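Home | Archive | Kitchen | Workshop | About

Filed under: Small kitchens, Worktops

14 Jan 2023

Everything on the worktop had to be reassigned a place after the move to Drerkside. The new kitchen has one continuous run of worktop with a single double socket at the left-hand end, and that socket dictated most of what follows.

The toaster oven went first. It is the only item with a fixed constraint (the lead is short and I will not run an extension across a worktop), so it sits at the left. I turned it to face right, along the worktop, which lets the door drop without fouling the chopping area. The knobs remain within reach from a standing position.

The mug tree was harder. A bamboo base is light, and two mugs on the same side will tip it if you lift carelessly. I hang them on opposite pegs, pink to the left and teal to the right. Jade Leclerc suggested hooks under the wall cupboard. The cupboard base is chipboard and I do not trust it. 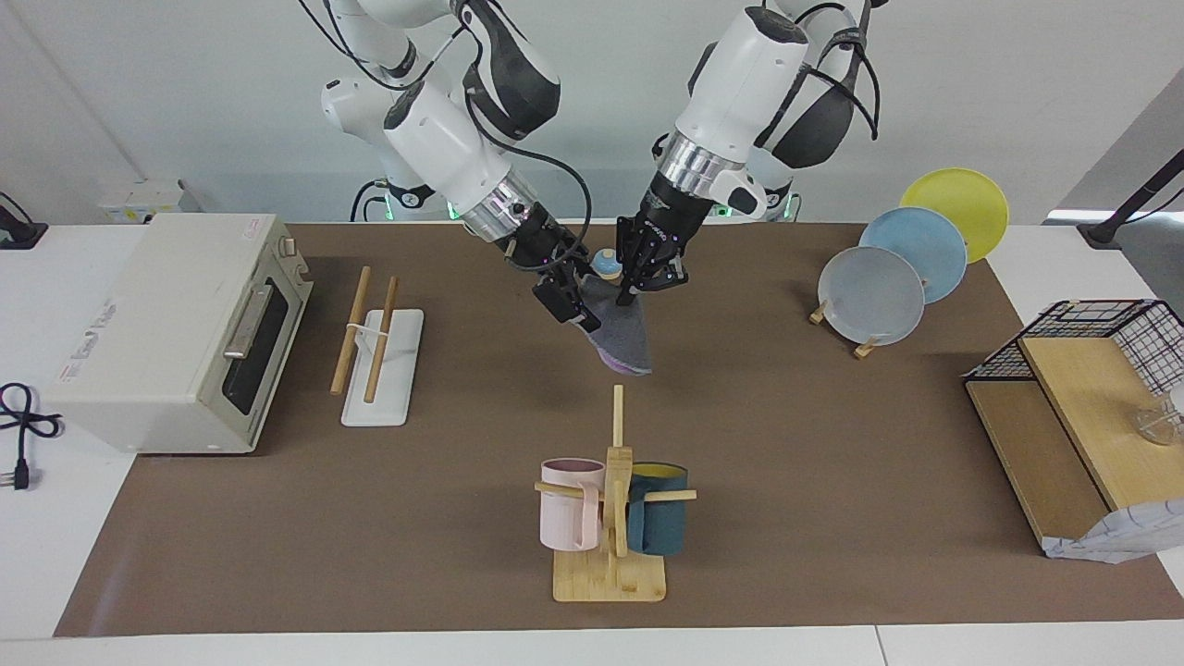

Cloths are the remaining problem. Dish cloths and odd bits of soft fabric collect next to whatever is warm, and I want none of them near the oven. The rule now is that a cloth is folded once and goes to the right-hand end, or it goes in the wash. Compliance is moderate.

Chopsticks have a holder of their own, a plain white base with a clip, standing just right of the oven. It takes up very little depth and wipes clean. Cooking pairs stay in the drawer.

The mat underneath is brown and covers most of the white top. I bought it after reading Mawuli Ayaaba's notes on worktop scratches, and the old one lasted 526 days before an edge curled. It needs lifting once a week, as crumbs from the oven work their way under the left edge. Use a damp cloth, then a dry one.

Next job is the drawer under the hob, which sticks at half travel. I have ordered runners from Molefe.

Recent posts
Drawer runners, measured properly
Descaling the Jondetari kettle
What I kept from the September clear-out
Shelf brackets: a correction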